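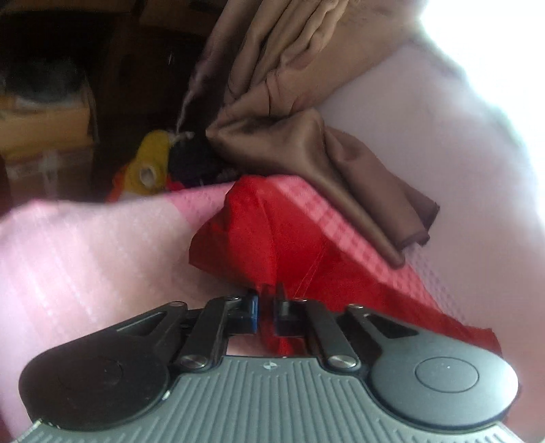
Folded red fabric with the seam on the diagonal

Ninitgate Home Help > Laundry, Folding and Storage

How do you fold thin, slippery fabric so it stays flat?

Asked by Nevzat Güneş
Viewed 1,000 times
Tags: folding, closets, slippery fabric, seams

Okay, I've been putting the hall closet back together since November and I am losing a fight with the slippery stuff. Cotton I can do. Towels I can do, my towels look great! But anything thin and a little shiny just slides around, and the second I let go of a corner it starts drifting open again.

The red fabric in my photo is what I'm stuck on. It's thin and slightly glossy, and there's a stitched seam going across it. When I fold it the way I fold everything else (in half, in half again, then thirds) the seam ends up running diagonally across the face and the whole thing comes up into a peak with all the creases bunched toward one point. I flatten the peak with my hand and it goes down and then I get another one on the other side. I've started over more times than I want to admit, including once at eleven at night when I should have been in bed.

I have a whole shelf of things like this: a couple of rain shells, the lining I bought for curtains and never got to, a shiny tablecloth my sister swears by, two drawstring bags. They all have to go in one fabric bin on the top shelf. The bin is 14 inches wide, so I can't just lay everything out flat and walk away. Right now it's a heap with a lid on it, and when I pull out one thing the rest comes down on my head.

So what do I want to know?

Should I be folding along the seam, or away from it, or ignoring it? Is rolling better for this kind of material? I rolled the tablecloth once and it came out with these wavy lines that showed all through dinner. And can I iron it a little first, or is that asking for trouble? I don't have a care label for most of these. My iron is old and runs hot and I really don't want to melt anything.

I've watched a few folding videos but it's always T-shirts. Thanks in advance!

Comments on the question

pinetree_lane: What surface are you folding on? I had the same thing going on until I quit using the dining table. Everything slid.

Nevzat Güneş: The dining table, ha. It's got a really smooth finish. Going to try something else tonight.

3 answers

Answer by Şengül Tokgöz
Marked as accepted
54 people found this helpful

I did alterations for years at Özkan, a little shop in Rerneck, and we handled lining fabric all day long, so I have opinions on this one. Your question about the seam is the right question.

A seam is thicker than the cloth around it and it doesn't want to bend in the same places. If you fold across it at an angle, the thin part gives and the seam doesn't, and all that extra cloth has to go somewhere. It goes up. I'd bet that's most of what is happening with your red piece, going by the way the creases all head to one point.

So start from the seam and forget about the corners. This took me forever to get used to because we're all taught corner to corner, but if a piece is cut a bit off, or it's a jacket or a bag where there really aren't any corners, matching them only drags the seam crooked.

Put a towel down first. An old bath towel, the rougher the better. A cotton blanket works too. Slippery on smooth is hopeless and pinetree_lane is right about the table.

Lay the piece out on the towel and find the longest seam. Turn the whole thing until that seam runs straight away from you. Smooth from the seam out toward the sides with the flat of your hand, and go gently, you aren't ironing it. If you push from the edges in, you'll just herd all the slack back to the middle.

Now fold the left side in next to the seam and stop a finger's width short of it. Same with the right side. The seam should be lying by itself in the middle with nothing folded across it lengthwise. You'll have one long strip. Check it against your bin, and if the strip is wider than 14 inches bring the sides in again, one more narrow fold on each.

Then fold the strip from the bottom up, straight across the seam. Straight across is fine, it's the slanted folds that give you the peak. Make these folds loose - I leave enough room to slip a finger in - and let the air out as you go. Thin fabric traps more air than you'd think, and I used to lay my forearm along each fold for a second before making the next one.

If it still lifts, unfold the last turn only. Don't shake the whole thing out and begin again, you'll lose all the good work underneath.

For the curtain lining, if it came off a bolt and you have yards of it, don't fold it at all. Ask at a fabric store for an empty cardboard tube. Florgate always gave me theirs for nothing, they were stacked by the back door. Roll it with a sheet of tissue and it'll keep for as long as you need. I think your tablecloth went wavy because it was rolled on itself with nothing in the middle, so the inside turns got squashed.

Ironing: without a label I'd go with the lowest setting your iron has, a dry cotton cloth on top, and a test on an inside hem or some bit that won't show. With an iron that runs hot, though, I'd skip it. Hang the thing up in the bathroom while you shower and smooth it with your hands after. And please no iron at all on the rain shells unless you can find out what the maker says.

Comments on this answer

Nevzat Güneş: The towel alone made such a difference, I can't believe it. I did the first rain shell your way and it's sitting in the bin like a normal object. What do I do about the hood? It has seams going every direction.

Şengül Tokgöz: Fold the hood down onto the back before you do anything else, flatten it as well as you can, and then pretend it isn't there. It'll be a bit lumpy. Put that one on top of the pile.

mrs_oleander: does this work for sleeping bag liners

Şengül Tokgöz: I haven't tried it on one! If it's the tube kind, turn it so the side seam is in the middle and it should go the same way.

Answer by buttonjar
9 people found this helpful

I'm going to disagree a little with folding everything. I gave up on it for my slippery stuff and I stand my things on edge in the bin in place of stacking them. Once each piece is in a strip (I do mine pretty much like the answer above, only sloppier) I fold it into a packet and stand it up like a file folder. Then the neighbors hold it shut. When you pull one out the others lean over but they don't come undone, and nothing lands on you.

You do need the bin to be fairly full or they all slump. If yours isn't, stick a rolled hand towel in at the end.

Oh, and I slide a piece of cardboard from a cereal box inside the worst ones. Fold around it and leave it in there. I've also used a wide cloth ribbon tied once around the middle. Don't use rubber bands, mine left a mark on a scarf and then the band went sticky over the summer and that was the end of the scarf.

For the drawstring bags I wouldn't bother folding. Put one inside the other and put all the odds and ends in there.

Comments on this answer

Nevzat Güneş: Standing them up!! My bin is only half full now that things are folded, so hand towel it is.

pinetree_lane: The ribbon trick is good for tablecloths too. I write the table size on a paper tag and tie it on.

Answer by gus_in_rerneck
1 person found this helpful

just hang it up. I put all my jackets and whatever on hangers and I never think about it. if it slides off get the fuzzy hangers

Comments on this answer

Nevzat Güneş: I would love to but the rod in that closet is already packed solid with winter coats. Will remember the fuzzy hangers for spring!

buttonjar: A tablecloth on a fuzzy hanger is pretty great, to be fair. Fold it lengthwise first so it doesn't drag on the floor.

Related questions on Ninitgate Home Help
Getting fold lines out of a shiny tablecloth before guests come
Best way to store leftover curtain lining
Can I put a rain shell in the dryer?
Fitted sheets, again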